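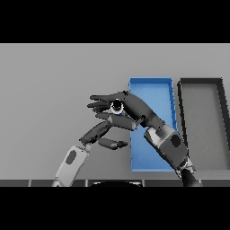
Go in January, Manju Jaiswal told me, and do not ask for a room with a view, because in January every room in Illberg has one. She had stayed there for nine nights the winter before and she spoke of it in the way other people speak of a good dentist, with gratitude and a little secrecy. I wrote the name of the village on the back of a receipt, and I kept the receipt.

At that time I was looking for a place where I could be after the holidays. In my family the weeks of December are full of cousins, food and loud television, and I enjoy all of it. But when the last suitcase is gone from the hall I feel a strong wish to sit in a chair in a town where I know no person. For many years I did not follow this wish. Travel after New Year seemed to me wasteful, like buying a calendar in March.

Illberg lies at the end of a valley line. The train from Trarkanham has 2 cars in winter, and it stops at places that are hardly more than a bench and a lamp. I had taken the seat on the left side, on the advice of the man who sold me the ticket, and for the last half hour the river was below me the whole time, green at the edges and white in the middle. A woman across the aisle was peeling an orange with great patience. She gave me half of it and got off one stop before mine.

The station has an elevation sign which says 2,391 feet. This is not high, and serious skiers go somewhere else. There is one short lift at the edge of the village, used mostly by children, and there is a network of walking paths that the town rolls flat after each snowfall. The paths are the real reason to come. You can walk them in ordinary winter boots, and the marks on the trees are yellow for the easy loops and blue for the longer ones. I walked the yellow loop to the sawmill on my first afternoon and I had to stop many times, for my lungs were still living at sea level.

I stayed at the Kandpal, a guesthouse with nine rooms above a bakery. The owner, Ravindra Vishwakarma, came to the valley to work one season in a hotel kitchen and stayed. He bought the building when the old baker retired, and he kept the ovens. Breakfast is served at a long table from seven, and there are no small tables, so you will talk to somebody even if you planned not to. On my second morning it was a retired couple who were walking every path on the map in order and crossing each one out with a pencil. They had very strong opinions about socks.

The rooms are small and warm. Mine had a deep window, a wool blanket, a shelf with detective novels left by other guests, and a radiator that knocked twice at five in the morning when the ovens below were started. After this comes the smell of bread. I am a light sleeper and I expected to be annoyed, but I began to wait for it.

What can you do in Illberg in January? The village is quiet and some doors are closed. The swimming hall opens in the afternoon only. The little museum of clocks is open when the flag is out, and it is worth your time, especially the upper floor, where the clocks are all going and none of them agree. There is a restaurant by the bridge which serves trout and a dumpling soup with too much parsley, and a second one on the square where the card players sit. I ate in both of them two times. I preferred the soup.

One evening Ravindra took the guests who wanted it to the frozen pond behind the church, where the village people play a game with flat stones and a broom. It looks like curling but the rules are different, and they were explained to me by three persons at once. I was put in the team of the pharmacist. We lost, and the losing side buys the hot cider, so it was an expensive way to learn.

I asked him if the winter business is enough to live from. He made a face. Christmas week is always sold out a year before, he said, and then it falls down like a stone until the school vacation in February. In those quiet weeks he lowers the price of the rooms and does the repairs. He told me the village has 3,000 beds, if you add the hotels, the guesthouses and the private apartments together, and that in the middle of January most of them are cold. I felt sorry for him and also very pleased for myself. I am not proud of the second feeling.

A few practical remarks. The last train up the valley leaves Trarkanham early in the evening, and if your flight is late you will sleep in the city, as I did. The hotels near the station there are clean and without charm. I booked my rooms through Trolta, which had the lower winter price for the Kandpal, but when I telephoned later Ravindra offered the same price directly and a room facing the mountain. So I would telephone. Bring slippers, because shoes stay downstairs at the door. Bring cash for the bus to the upper farms. The driver does not take cards and he does not like large bills either.

The upper farms I saved for the end of my stay. The bus turns around in a farmyard, and from there a blue path goes back down to the village through the forest, two hours if you don't stop. I stopped very often. There had been fresh snow in the night and I was the first on the path after a fox. Near the bottom I met the retired couple coming the other way with their map, and the husband asked me, quite worried, if the path behind me was really the blue one. I said yes. He took out his pencil.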